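From the Claltier kitchen: the oat bars, finally written down

Since winter many of you have asked me for the oat bars, the ones that stand on the counter at Claltier next to the tea. I was always promising and then forgetting. So this April I sat down with Siobhán Kavanagh, who made them before I came, and we wrote down everything she does, also the small things she does without noticing.

They have no white sugar in them. The sweetness is from dates and one ripe banana, and it is a quiet sweetness. If you are used to bars from the supermarket, the first bite may seem a little plain to you. Please give it the second bite.

What you need for one square tin:

2 cups rolled oats (not the instant kind, they go to paste)
2 tablespoons ground flaxseed
A good handful of soft dates, pits removed
1 very ripe banana
Half a cup of almond butter, the runny sort
A quarter cup of pumpkin seeds
1 teaspoon cinnamon
A pinch of salt

Put the dates in a small bowl and pour hot water over them, only enough to cover. Leave them while you do the rest. When they are soft enough to fall apart between your fingers, take them out, but keep the water. It is sweet and brown and you will want a spoon or two of it later.

Toast the oats in a dry pan on medium heat. Stir all the time. They are ready when the kitchen smells like biscuits and the edges have a bit of color. Siobhán toasts the pumpkin seeds in the same pan after, until they begin to jump.

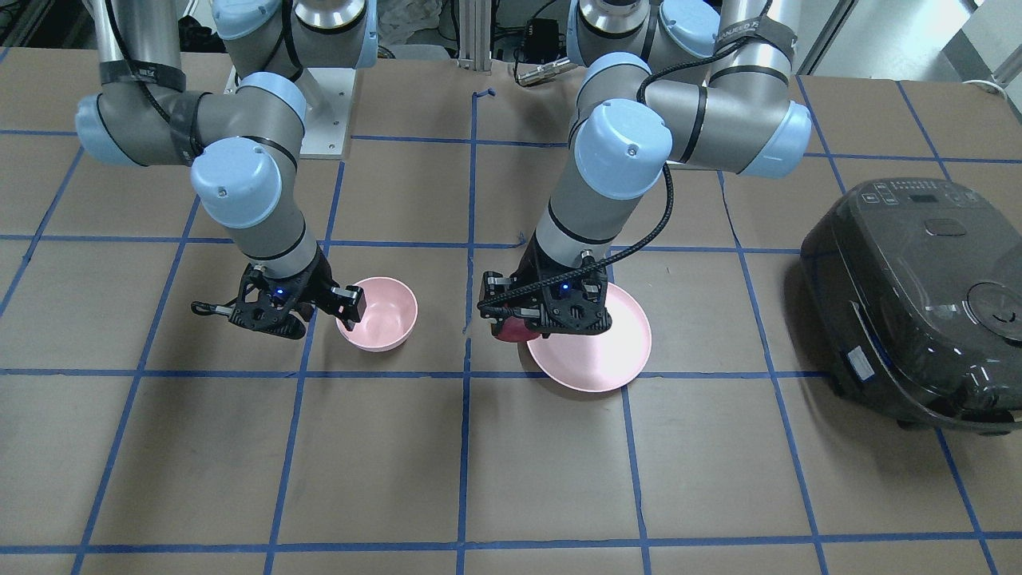

A small pink bowl on the brown paper.

Mash the banana with the dates and the almond butter. A fork is fine, although Daithí Daly uses the food processor and his bars are smoother than mine. Add the cinnamon, the salt and the flaxseed, then the oats and seeds. Now mix with your hands. The dough should hold together when you press it. If it crumbles, add one spoon of the date water, mix again, and only then decide about another.

Line the tin with baking paper and leave some paper standing over the sides, so you can lift everything out at the end. Press the dough down hard, harder than feels polite. I use the bottom of a glass. Bake at 350°F for 25 minutes, until the top is dry and the corners are a little darker. Let it cool completely in the tin, then one hour in the fridge before you cut. I have cut them warm many times and every time I had granola.

They keep for five days in a closed box in the fridge. You can freeze them also, with paper between the layers.

Some changes that readers of this letter have tried already: Eamon Ó Briain puts tahini in place of almond butter, with a little more salt, and I liked it very much. Teodor Voicu sent me a version with dried sour cherries and grated orange peel. It is excellent but it does not keep so long. For a bar without nuts, sunflower seed butter works well, only the color becomes a bit gray.

If you want to make them for a big group, the big tray at Claltier takes roughly 700 grams of oats, and the bars then need a longer time in the oven. Write to me and I will send you the full quantities for it.

Next month Siobhán and I will do the lentil soup with lemon. If you have an old way of making it in your family, please send it before we start cooking.

Orla Ó Gríofa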